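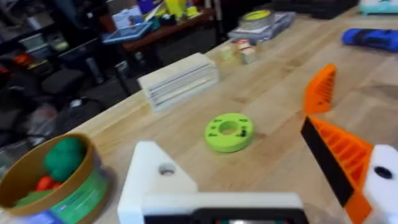 October 24, 2022

So the big table got done this week! Well, mostly done. If you read my last post you'll know I was threatening to sort out the downstairs room before the snow comes and we're all stuck in it until spring, and I've been chipping away at it after supper every night with a podcast on and a cup of tea going cold on the stairs.

I started with the wooden table because it's the one everybody uses. We bought it off a family in Idcombe who were moving out west, and it's the butcher-block kind, pale and heavy as anything, and my back still remembers getting it down the steps. It was supposed to be for my sewing. I think I sewed on it 3 times. Then the modelling clay moved in, and then the little games, and then the bits that come out of pockets, and now my machine lives in the bedroom closet and I hem things at the kitchen counter like my mother did.

The clay was first. I have strong feelings about modelling clay! The kids love it and so do I, but it gets into everything, and once green has met red-orange there's no going back, you've got brown and you've got it forever. We've ended up with a round container with a green label that the green and the red-orange both sit in, which I know, I know, is asking for trouble. I did try separate tubs. They lasted until the lids went missing. The new rule is that lumps can share as long as they're lumps, and anything smaller than a grape gets pressed back onto its own colour before bed. My youngest is surprisingly strict about this. My oldest is not.

If you've got dried crumbs stuck to wood, by the way, don't go at them with a wet cloth. I did that the first night and just made a sort of green paste and rubbed it nicely into the grain. Let the crumbs go hard, then roll a good soft lump of clay over the top and it lifts them right off. After that I used an old bank card for the stubborn ones and a barely damp cloth with a drop of dish soap, and dried it with a tea towel straight away. I'd like to oil the whole top but that means clearing it completely and keeping small hands off overnight, so it'll have to wait for a weekend when they're at their grandparents'.

Then the small stuff. Oh, the small stuff. I swear I could empty that table into a bag and a week later it would have grown a whole new crop. Tiny cubes, for one. There's a pale yellowy-green one and a cream one with a red top, and I couldn't tell you what set either of them came from. I asked at supper and got two completely different answers, both delivered with total confidence. I had them in the giveaway pile, then back on the table, then in the giveaway pile again, and they've ended up back on the table because you just know that the day they go is the day somebody needs them to finish a castle.

Same with the lime-green ring, the flat disc one with the hole in the middle and the tiny printing on it. It's a lovely colour and it has been in this house for ages. It's been a wheel, a plate for a dinosaur's lunch, a bracelet for a bear, and a thing to trace around when we needed circles for a birthday banner. I'm keeping it for the tracing alone. Have you ever tried to find a decent circle when you need one? All my glasses are too big and all my spice jars are too small.

My friend Mimoza Mladenović came over with the good rye bread in the middle of all this and stood there eating a slice of it over my clean floor (thank you Mimoza) and told me I was sorting the wrong way. She does it by person and I was doing it by type. At her place each kid has a drawer, and whatever's in the drawer at the end of the month is that kid's problem. I can see the appeal. But mine share everything, and they fight over everything, and if I tried to decide who owned the clay I'd be in court until Christmas. So it's by type here: squishy things, games, drawing things, and a catch-all for whatever's left over. The catch-all is already the fullest, of course.

I did need something to put it all in. I drove out to Feng on the highway thinking I'd buy a stack of matching bins like a person in a magazine, and I had a whole cart of them, and then I saw the total and put most of them back. I came home with 4 shallow trays and a roll of labels. The trays are good. They're low enough that you can see what's in them without tipping the lot out, and that was the problem with the deep tubs we had before, because the thing you want is always on the very bottom. If I had it to do over I'd skip deep tubs altogether for anything smaller than a fist. Save them for dress-up clothes and stuffies.

The labels I'm less sure about. I printed them neatly and my middle one went over them in marker to "make them nicer" and now the drawing tray has a horse on it. It's a pretty good horse. It's staying.

There's also the question of the shelves, and I'm not ready to talk about the shelves. They're the dark ones we've had since our first apartment, the Trakholm ones, and they've moved house with us every time and been rebuilt every time with one fewer screw. There are bins on them that I haven't opened since June. I looked at them, I drank my tea, I went back to the table. The second table, with the brown top, is in the same category. It's where things go while you're deciding where things go, and I've decided it's allowed to be messy for now because you need one spot like that when you're in the middle of a big sort. If every surface has to be perfect I just give up and watch a show.

And the cables! I have no idea how one family owns so many cables. I've started a shopping bag for them and my plan is to test each one and put a bit of masking tape on it with what it fits. So far I've done the first part of that, meaning the bag.

A couple of people asked in the comments last time how I get the kids to help, and the answer is that I mostly don't ask them to tidy. I ask them to find me things. "Can you find me everything green?" works a treat with the little one, and she'll go for ages, and by the time she's brought me all the green I've got a clear patch of table and she's had a nice time. The older two will work for screen time, I'm not proud. We also do a ten-minute one with music before bath, and the rule is you stop when the music stops even if you're holding something. The stopping part matters more than I thought it would. They don't mind starting when they know it isn't going to swallow the whole evening.

What I'm giving away: the puzzles with pieces missing (there's a craft group in Kulanby that takes them for collage), a bag of the chunky blocks they've outgrown, and two board games that made everybody cry. I posted the games on our local swap page, which has 2,896 members and seemingly every one of them messaged me. They were gone off the porch before lunch. I did write on the box that one of them causes crying. The lady who took it said hers were teenagers so it would be a nice change.

What I'm keeping that I probably shouldn't: anything with a lid that closes, every single cube, and the stool with the black seat. It's the wrong height for the table and it's the only one anybody wants to sit on, me included. I've tried putting a nicer chair there. They walk right past it and drag the stool over.

So next up is the brown table, and then the dreaded shelves, and I'm hoping to be finished before my sister comes to stay so that I can put her up down there on the pull-out without her waking up with a cube stuck to her cheek. That has happened. She brings it up at every family dinner.

If any of you have a good way to store drawing paper flat where kids can get at it themselves, please tell me in the comments. I've tried a magazine holder and it all slumps over, and I've tried a drawer and they pull the whole thing out onto their feet. I'm thinking maybe one of those wire letter trays from an office supply place? Or is that going to be another thing that ends up on the brown table. Let me know, I'm going to Feng again to return a bin anyway.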